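Ticket 1621 — Folding table, top rocks when opened
Customer: Beryl Catterall, Semthorpe
Handled by: Callum Wainwright, Ditell furniture support
Status: Open, awaiting customer

Beryl, 9:19 a.m.
Good morning, and thank you for such a kind reply to my first note. I bought the small square table from you in December, the one with the knotty wooden top and the crossed legs, and it has been a dear little thing for my tea and my puzzles. Lately the top rocks when I lean on one side. I have tried it in the kitchen and the hall and it does the same in both, so I don't believe my floors are to blame!

Callum, 11:40 a.m.
Hello Beryl, so glad the table is getting good use. Would you fold it flat, turn it over on a towel and try the bolt where the legs cross? It should be snug but still let the legs swing. Then open it fully — the legs need to go all the way out — and stand something light on top.

Beryl, 2:11 p.m.
Well, the bolt was looser than I expected, and I gave it a good turn with my late husband's wrench. I've got the table open again by the wall with my water on it. 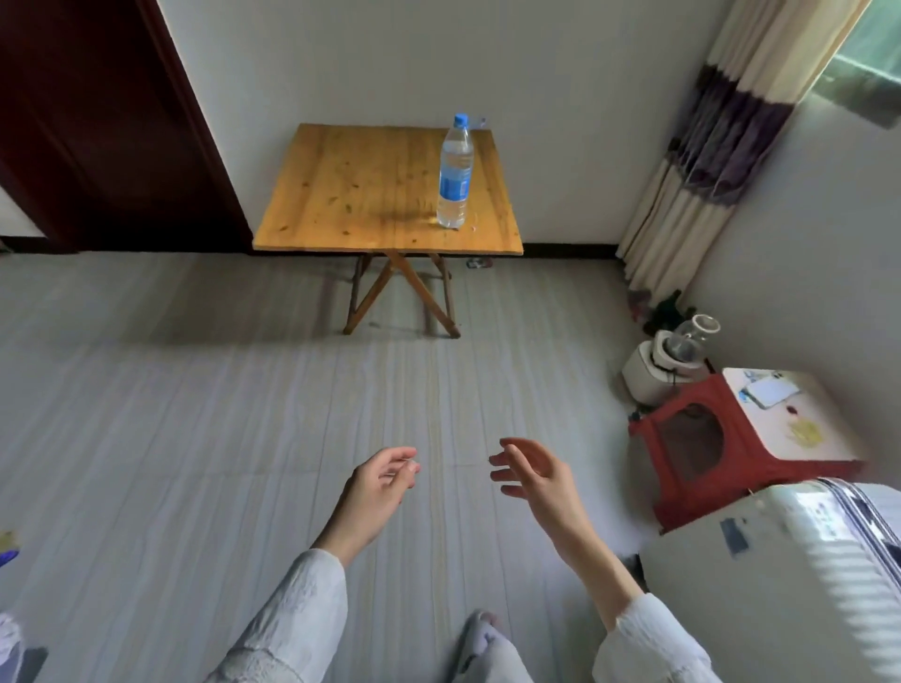 I'll leave it up overnight and do my puzzle on it tomorrow, leaning as I usually do, and write to you after lunch. If it still rocks, could you send a new bolt to the same address as before?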